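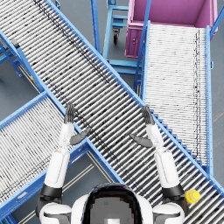
Bezawit Wolde는 빈손일 때의 규칙부터 쓰라고 했다. 물건 들고 있는 로봇은 다들 쳐다보지만 아무것도 안 든 로봇은 아무도 안 본다고. 그러니 대기 자세를 조문 맨 앞에 넣고, 파지력이니 박스 무게니 하는 건 뒤로 미루라고. 프레라흐(Prerach) 물류동 초안 검토 회의에서 나온 말이고 회의록에는 한 줄로 줄어 있다. "대기 자세 관련 의견 있음." 끝.

최종 수정: 2019년 4월

나는 그 의견에 찬성이다. 급하게 쓴다. 초안 의견 접수가 곧 닫히고, 닫히고 나면 6월에 그대로 시행된다고 하니까.

먼저 초안 얘기. 그레카우(Grekau)가 돌린 「컨베이어 구간 양팔 로봇 운용 기준」. 60쪽. 읽은 사람이 얼마나 되는지 모르겠다. 나는 이틀 걸려 읽었다. 용어 정의에 한참, 책임 소재에 한참, 서식 별첨에 한참. 정작 롤러 위에 손이 떠 있을 때 어떻게 하라는 말은 부록에 있다. 부록의 각주. 글씨도 작다.

시뮬레이션 화면을 보면 두 손이 큰 롤러 컨베이어 바로 위에 떠 있다. 손가락을 세우고, 엄지끼리 마주 보고, 든 것은 없다. 이 자세를 뭐라고 부를 건가. 초안대로라면 "작업 준비 상태"다. 준비 상태니까 컨베이어 구동 허용. 나는 이게 제일 걸린다. 손이 롤러 상부 공간에 들어가 있으면 그건 이미 작업 구역 안에 있는 거다. 준비고 뭐고 없다. 사람한테는 그렇게 가르치지 않나. 롤러 위에 손 올려놓고 기다리지 말라고. 신입 교육 첫 시간에 한다. 로봇한테만 예외를 줄 이유를 초안 어디에서도 못 찾았다.

반론은 안다. 로봇 손은 끼어도 부품값이면 된다. 맞다. 그런데 끼인 로봇 손을 빼러 가는 건 사람이다. 라인 세우고, 잠그고, 표찰 달고 가면 다행이고 바쁜 날엔 그냥 간다. 나도 그냥 간 적 있다. 자랑할 일은 아니지만 솔직히 적어 둔다. 기준이란 게 그런 날을 보고 써야 한다. 한가한 날 제일 성실한 사람을 보고 쓴 기준은 벽에 붙어만 있는다.

그래서 내 제안 하나. 대기 자세는 롤러 바깥으로. 팔꿈치 접고, 손은 몸통 쪽. 사이클 타임이 늘어난다는 건 케레케시(Kerekes) 쪽에서 이미 말했다. 통합업체니까 당연히 그렇게 말한다. 얼마나 느는지 숫자를 달라고 했더니 아직이라고 한다. 숫자도 없이 반대부터. 받고 나서 얘기하자.

다음. 시뮬레이션을 어디까지 믿을 거냐.

초안 검증 조항은 이렇게 되어 있다. 코덱(Codeck)에서 시나리오 3000회를 무충돌로 통과하면 현장 시험을 "간소화할 수 있다". 간소화. 이 단어 정의가 없다. 용어 정의에 그렇게 지면을 쓰고 이게 없다. 절반으로 줄이는 건지, 서류로 대신하는 건지, 참관인 없이 해도 되는 건지. 읽는 사람 마음이다. 그리고 이런 단어는 언제나 제일 바쁜 사람이 해석한다.

횟수도 문제다. 같은 배치에서 박스 위치만 조금씩 흔들어 돌린 횟수는 나한테는 사실상 한 번이다. 모델 안의 롤러는 정해 준 마찰로만 돈다. 우리 현장 롤러는 축이 뻑뻑한 놈, 헛도는 놈, 테이프 쪼가리 감긴 놈이 섞여 있다. 박스는 비스듬히 온다. 두 라인이 만나는 데서 꼭 한 번 돌아간다. 겨울에 포장재가 딱딱해지면 또 다르게 미끄러진다. 이런 걸 시나리오에 넣었는지 초안에는 기록 의무가 없다. 몇 번 돌렸는지만 적으면 된다.

오해 말았으면. 시뮬레이션을 빼자는 소리 절대 아니다. 나는 더 하자는 쪽이다. 사람 안 다치고 틀려 볼 수 있는 데가 거기밖에 없다. 단지 뭘 틀려 봤는지를 적으라는 거다. 통과한 횟수 말고 실패시킨 항목. 전원 끊김, 센서 가림, 박스 끼임, 손끝이 레일에 걸림, 옆 라인만 멈추고 본선은 도는 경우. 내가 적어 본 목록이 11개 항목이고 완벽하지 않다. 케레케시 현장 사람들이면 더 길게 쓸 수 있을 거다. 써 달라고 물어본 사람이 없어서 그렇지.

화면 속 컨베이어들처럼 한 자리에서 여러 라인이 만나면 더 그렇다. 어느 라인이 서면 어느 라인이 따라 서는가. 초안은 "연동 정지를 원칙으로 한다"고 하고 다음 문장에서 "운영상 필요시 예외"라고 한다. 예외 승인권자 없음. 예외 기간 없음. 예외를 푸는 절차 없음. 내가 십 년 넘게 본 바로는 운영상 필요는 매일 있다. 특히 월말.

정지 버튼 얘기도 해야겠다. 본선 측면 레일에 비상정지 버튼처럼 보이는 작고 노란 꼭지가 하나 있는데, 위치가 로봇 오른 팔꿈치 바로 옆이다. 모델에서야 무슨 자리든 상관없겠지. 그 배치가 도면으로 넘어가고 도면이 현장으로 넘어가면 상관이 생긴다. 급할 때 사람이 로봇 팔 옆으로 손을 넣어야 멈출 수 있는 버튼. 초안에는 버튼 간 거리 규정만 있고 버튼과 로봇 가동 범위 사이의 관계 규정이 없다. 옛날 라인 기준을 복사해 와서 그렇다고 본다. 옛날 라인에는 팔이 없었으니까.

제안 둘. 정지 장치는 로봇 팔을 끝까지 뻗었을 때 닿는 범위 바깥에서 누를 수 있을 것. 한 줄이면 된다. 그리고 그 한 줄을 본문에. 부록 말고.

제안 셋. 시뮬레이션 모델에도 정지 장치를 실제 기능으로 넣을 것. 눌리면 멈추고, 얼마 만에 멈추는지 기록이 남게. 모양만 얹어 놓은 버튼으로 검증 통과 도장을 받는 건 좀 그렇다.

그리고 바닥. 바닥 선 말이다. 통로 구분선을 그려 놓고 로봇 작업 구역과 보행 구역을 나눈다는데 컨베이어 다리 사이로 사람이 지나다니는 현장에서 그 선이 뭘 하나. 우리 쪽은 선 위에 대차를 세운다. 세워 두지 말라고 써 붙여도 세운다. 둘 데가 없거든. 그러면 기준에 대차 둘 자리를 만들라고 써야지 세우지 말라고만 쓰면 어쩌자는 건지. 이건 로봇하고 상관없는 얘기 같지만 상관 있다. 대차가 선 위에 있으면 사람이 선 안쪽으로 돌아간다. 그 안쪽이 로봇 구역이다.

교육 시간. 초안에 2시간. 운전자 2시간, 주변 작업자는 "안내문 숙지". 안내문이라. 로봇 바로 옆 라인에서 하루 종일 박스 내리는 사람이 안내문 한 장이다. 운전자는 태블릿 들고 떨어져 서 있는데. 거꾸로 된 거 아닌가. 나라면 옆 사람부터 가르친다. 팔이 어디까지 오는지 직접 보여 주고, 정지 버튼 직접 눌러 보게 하고, 누른 다음에 욕 안 먹는다는 걸 확인시켜 준다. 마지막 게 제일 중요하다. 버튼 누르고 반장한테 한 소리 들은 사람은 다음에 안 누른다.

비용 얘기 나올 거 안다. 그레카우 담당 부서에서 회신 온 것도 요지는 그거였다. 취지에 공감하나 일정과 비용을 고려하여. 공감은 고맙다. 일정은 누가 정했나. 6월이라는 날짜가 왜 6월인지 설명을 들은 적이 없다. 설비 들어오는 날에 기준을 맞춘 거라면 순서가 틀렸고, 다른 사정이면 말을 해 주면 된다.

한 가지는 초안을 칭찬해야 공평하겠다. 이상 동작 기록을 작업자도 볼 수 있게 한 조항. 이건 잘 썼다. 전에는 로그가 업체 서버에만 있었고 우리는 요청서를 써야 했고 요청서 답은 잘 안 왔다. 이제 교대 때 볼 수 있다면 큰 변화다. 누가 넣었는지 모르지만 끝까지 안 빠지게 지켜 주길. 법무 검토에서 제일 먼저 빠질 조항 같아서 하는 말이다.

다만 기록에 뭐가 들어가는지는 더 써야 한다. 지금 문구는 "충돌 및 정지 이력". 부딪힌 것만 남는다. 안 부딪힌 거, 그러니까 손이 레일 스칠 뻔한 거, 사람이 고개 숙여 피한 거, 그건 안 남는다. 나는 그쪽이 더 궁금하다. 사람들이 휴게실에서 하는 얘기가 다 그쪽이다. "오늘 그놈 팔이 또 늦게 내려가더라." 이런 말이 적히는 칸이 하나 있으면 된다. 서식 별첨이 그렇게 많은데 칸 하나 못 만드나.

이름 문제도. 초안은 처음부터 끝까지 "양팔 로봇"이라고 하다가 책임 조항에서만 "자동화 설비"라고 한다. 자동화 설비면 기존 설비 기준의 책임 조항이 따라온다. 그러면 사고 나면 1차 책임이 구역 담당 작업자다. 의도한 건지 오타인지 모르겠고, 오타라면 고치면 되고 의도라면 설명이 필요하다. 회의에서 물었더니 용어 통일은 추후에 한다고. 추후란 말 참 편하다.

손 모양도 짧게. 손가락 달린 손이라 사람들이 자꾸 사람 손처럼 대한다. 물건을 건네주려고 한다. 케레케시 시연 때 나부터 그랬다. 테이프 조각 하나 집어서 로봇 쪽으로 내밀었다가 뒤에서 잡아당겨져서 정신 차렸다. 집게였으면 안 그랬을 거다. 그러니 직접 건네기 금지를 본문에 넣어야 하고, 교육 때도 꼭 말해야 한다. 초안에는 한 마디도 없다. 로봇을 설계 도면으로만 본 사람은 이 생각을 못 한다. 옆에 서 보면 바로 안다.

다시 Bezawit 의견으로. 빈손일 때부터 쓰자는 거. 처음엔 순서 가지고 뭘 그러나 했다. 그런데 60쪽짜리를 읽고 나니 알겠다. 사람들은 앞의 몇 장만 읽는다. 앞에 책임 소재가 있으면 이 문서는 책임 문서로 읽힌다. 앞에 대기 자세, 정지 버튼, 건네기 금지가 있으면 현장 문서로 읽힌다. 같은 내용이어도 그렇다. 게다가 지금은 같은 내용도 아니고.

의견서에 쓸 말을 그대로 옮겨 둔다. 베껴 써도 된다. 이름만 바꿔서 내시라.

대기 자세는 롤러 상부 공간 밖으로 한다.
정지 장치는 로봇 최대 도달 범위 밖에서 조작할 수 있어야 한다.
검증 기록에는 통과 횟수와 함께 실패 시험 항목을 적는다.
"간소화"를 정의하거나 삭제한다.
연동 정지 예외는 승인자와 종료 시점을 적은 경우에만 인정한다.
인접 작업자 교육은 운전자 교육과 같은 시간으로 한다.
로봇과 직접 물건을 주고받지 않는다.

더 있는데 여기까지. 다 넣으면 또 60쪽 된다.

접수는 그레카우 안전환경 쪽 창구로 하면 된고, 서식 없이 메일로도 받는다고 들었다. 안 받는다고 하면 댓글에 남겨 주시라. 확인해 보겠다. 나도 아직 안 냈다. 이거 올리고 바로 낸다.

공유 60 · 댓글 11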